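Trimov open afternoon, March: notes on the planner

I went mostly for Olla, the planning layer Trimov has been talking up since last year. The claim is that you give it a kitchen job in plain words and it sorts out which arm does what. The talk ran 45 minutes and the software got 7 of them.

Lama Ghanem showed the task editor first. It is tidy. You can stop a plan halfway, change a step and set it going again, and the log tells you which step was dropped. I liked the log more than anything else there. What I couldn't get was a straight figure for how often a plan needs a person to step in. I was told 133 plans had been run on the current build, which says how busy they were and little else.

Then we went through to the two-arm cell, toaster and spice jars set out on the marble top. I asked how the planner keeps the grippers apart when both want the middle of the table. The answer was a shared zone with a lock on it, so one arm waits. Fine, but that is a queue, and the slides called it coordination.
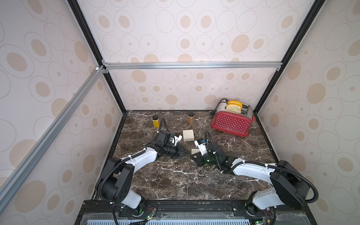

Yhon Cusi thought I was being hard on them: a lock that works is worth having, he said, and the Dellwood planner still hasn't got one. Fair enough. I'd still like to see the failure log before anyone at our end signs for a licence.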